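I finally made it to the open day at Carnex, the outfit that overhauls landing gear and propellers out past the old airfield. I'd been meaning to go for years, and when my friend Huguette Nguyen said she had two passes for the Tuesday tour I pretty much ran to the car.

We got there at 8 and there was already a line for coffee. Our guide was Sharada Chowdary, who started out in the paint shop and now runs the propeller bay, and she talks fast! She took us straight into the main hangar, where a twin turboprop was up on jacks with its nose gear off.

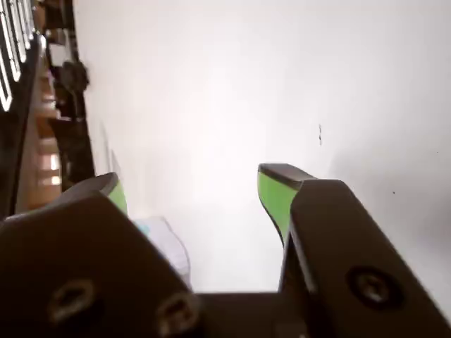
I didn't know how much of the job is cleaning. Every part gets stripped, washed and checked for cracks before anyone thinks about putting it back together. Sharada passed a worn bushing around the group (heavier than it looks) and let us guess what was wrong with it. I guessed corrosion. Wrong.

After that came the propeller bay, my favorite part. They balance each one on a stand in a closed room with no drafts, and you have to stand very still by the door. 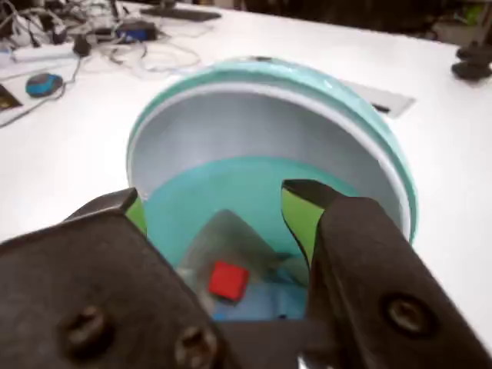
Huguette asked whether they ever work on military planes, and yes, they do the trainers for the Hultotitz flying school, which has a government contract. Those were behind a curtain, so no peeking. We did get a good look at the stores, with 50 rows of shelving and a ladder on rails that I badly wanted to ride.
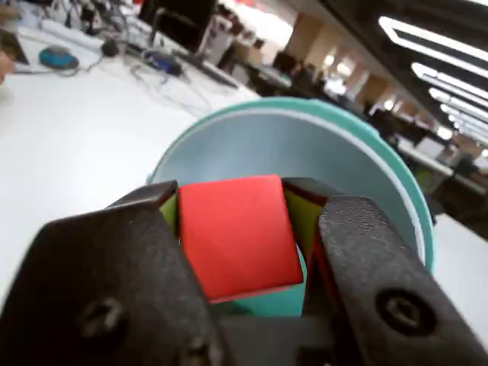
A red-faced cube held over the teal container.

Lunch was sandwiches in the canteen, plus a short talk from Pedetell, who make the tracking software for the parts. It dragged a bit, and the guy next to me was asleep by the second chart.

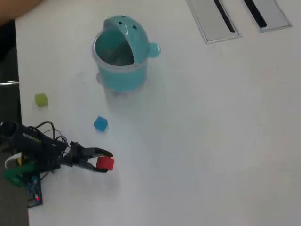
The afternoon was outside, thank goodness. They ran up an engine on the apron and handed out ear defenders, and I could feel it in my ribs even from behind the rope. We stayed for 2 runs and then my feet gave up.

Parking is free but the field gets muddy, so wear boots. The next open day is in November and you book through the front office.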